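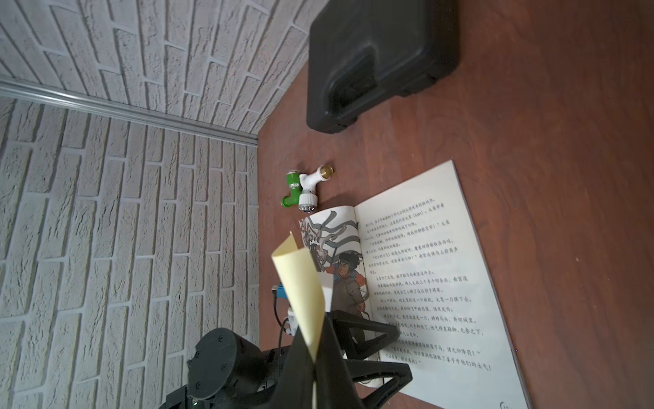

Tiruwork Gebru wants to know whether the old by-date feed on Zornix is gone for good or just hiding, and whether the people she follows are still posting at all, as she's seen the same four accounts since breakfast.

---

Hiding! They moved it in the November update, and I've had so many messages about it that I thought I'd put it all in one thread, so settle in and grab a cuppa, I do go on a bit.

---

On the phone app, press and hold the little house at the bottom until a menu slides up, then choose Latest. A quick tap only takes you back to the top of the suggested feed, and that had me muttering at my phone for a good part of an evening.

---

On a computer it's somewhere else entirely (why would it be in the same place?). Click your own picture, go to Display, then Home Order, and Latest is the last one in the list. You have to hit Save at the very bottom of the page. I missed Save twice.

---

Now the annoying part. It switches itself back. I've found mine on Suggested again every time the app has updated, and once after I'd logged out and in to help my sister with her account. I haven't found any way to pin it, and if one of you has, please, please reply and I'll send you my undying gratitude.

---

Someone in the replies says lists get around it, and yes, lovely, they do! Lists have always run in date order and the update left them alone. I've got 3 now: family, the Costello neighbourhood people, and one called Birds that has drifted a fair way from birds.

---

To make one, go to the profile of whoever you'd like to add, tap the dots, Add to List, New. Set it to private unless you're happy for them to get a notice with the name you gave it. My brother-in-law learned he was in a list called Loud People and we've had to talk about it.

---

A list can hold 109 accounts. Such a peculiar number, I've no idea who settled on it, but I ran into it with the Costello one and had to go through and say goodbye to a few cafés that closed ages ago.

---
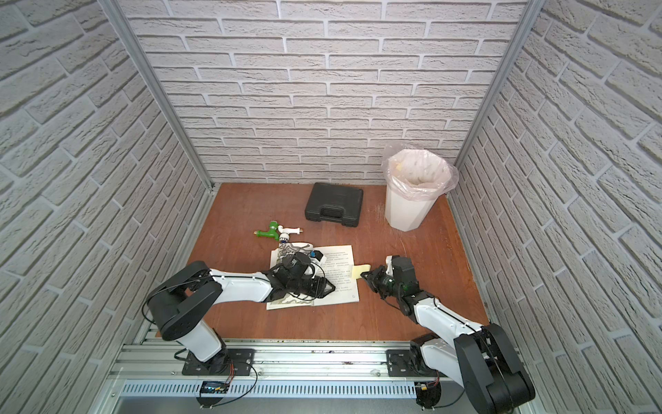
*Black case at the back, bin in the corner.*

---

While you're poking around in settings, have a look at Notifications as well. There's a new one called Highlights, it comes switched on, and it sends you a buzz when somebody you don't follow gets popular with people you do. I turned it off at 8 in the morning and had the quietest day I can remember on here.

---

Muted words seem to have survived, thank goodness, though they've started ignoring capitals. If you'd muted a name that's also an ordinary word, you may be missing more than you meant to. I'd muted a footy player called Rose and lost every gardening post I had, poor things.

---

For those asking if I'm off to Grollside like everyone was last winter: I do have an account there, and the feed is in date order with no fuss, which I like very much. But nearly 2,000 of you are here, and over there it's mostly me and a man who posts clouds. They're very good clouds.

---

My friends at the Drornlow page have been posting to both, and they tell me the replies still come in on Zornix, so I'd say don't burn anything down just yet.

---

Tiruwork, has that sorted it? If Latest isn't in the menu when you press and hold, your app probably wants updating first. Let me know how you get on, and say hello to your mum for me!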